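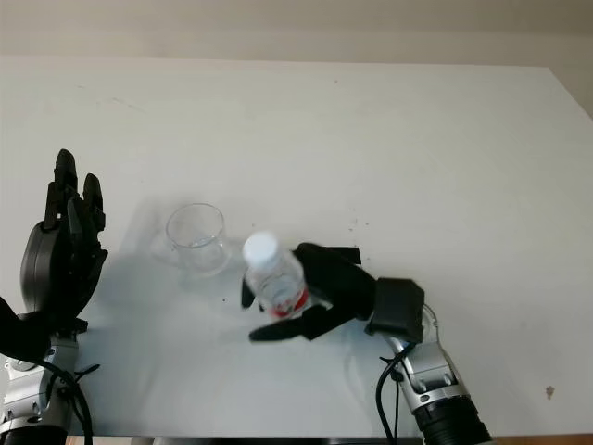 Monique Royer wants it on record that the 1,747 figure for the second slab was taken before the scale was re-zeroed, and that she would strike it. I have left it in with a note. The re-weigh gave 1,699 and that is the number to carry forward.

Thursday, April
Entered by Leandro Cuesta

Plaster bats, Wurkham mix, continued.

Slab 1 demolded at 9:15. Clean release on three sides. The fourth side tore at the corner where the soap was thin. Filled with slurry, scraped level, set aside.

Slab 2 went into the drying cabinet overnight with the fan on low and no heat. Masses in grams:
in, 1,747 (see above, do not use)
re-weigh after zeroing, 1,699

Start the drying curve from the second figure. Slab 1 was never weighed on the bad zero, so its sheet stands.

Absorption check: 200 ml water poured into the well of the old Drenia bat, left 30 minutes, remainder poured off and measured. Bonifacio has the result on the cabinet door sheet. I would like the same test on both new slabs once the mass stops changing between readings, and not before. Last month we tested too early and the numbers were no use to anyone.

Mixing notes. Plaster sifted into water until islands formed, then slaked without stirring. Ainhoa stirs by hand from the bottom; I used the drill paddle on slab 1 and got pinholes on the working face. Slab 2 was hand stirred and shows fewer. Different bag, though, so I am not drawing anything from that yet. The open bag had small lumps near the seam. Sieve it or throw it out.

Mold boards need new clamps. The Esteban ones slip when the soap gets on the pads.

To do:
- second coat of soap on the boards, buff between coats
- zero the scale before every weighing and initial the sheet
- cast slab 3 from the same bag as slab 2, drill paddle, same water
- ask Rodrigo whether the thicker bats fit the wheel pins

Slab 3 waits until the boards are dry.

2 comments | 0 shares
Questions about this notebook: Ainhoa Escobar, casting bench
Back to top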